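Demonstration Operators, Part-Time (Several Positions)
Mocanu Laboratory, Plaltbridge
Reference number 946

The Mocanu Laboratory invites applications for part-time demonstration operators to work on Pesto, a project that gathers examples of everyday hand tasks for a robot learning system. The positions are based at our Plaltbridge site and run for nine months, beginning in January. Renewal depends on funding.

Duties

Operators perform short tabletop tasks while holding a pair of hand-held grippers, one in each hand. Typical tasks include opening and closing drawers, sorting small parts, folding cloth and placing items in containers. Each task is repeated many times with small changes in the starting layout. The system learns from the recorded movements, so operators are expected to work at a steady pace and to follow the written task sheet closely. Mistakes are not deleted — they are marked as such in the session log and kept.

Operators also reset the table between recordings, complete the log, and report any loose cable or marker plate to the shift lead before continuing.

Requirements

Applicants must be at least 18 years of age and legally permitted to work in the United States. They must be able to use both hands comfortably for repeated light work and to read instructions in English. Normal or corrected vision is required. No background in robotics or programming is needed. Experience in assembly, packing, sewing, laboratory work or similar occupations is welcome.

Hours and Training

Shifts last three hours, with scheduled breaks, and are offered in the morning and afternoon. New operators complete 17 hours of paid training before their recordings are added to the main collection.
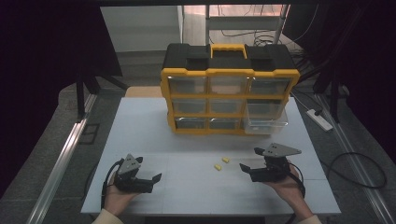 Training begins with single-object tasks and moves on to those that call for both grippers. Operators who wish to repeat a unit may do so at full pay.

Pay and Conditions

Operators are paid hourly, including time spent on setup and logging. Payroll is handled by our staffing partner, Jiralum. Recordings may include the operator's hands and sleeves, and a signed consent form is required before the first session.

How to Apply

Please send a résumé and a short statement of availability to the Pesto hiring office, quoting the reference number. Selected applicants will be invited to a paid trial session at Plaltbridge. Applications are reviewed as they arrive — early submission is advised.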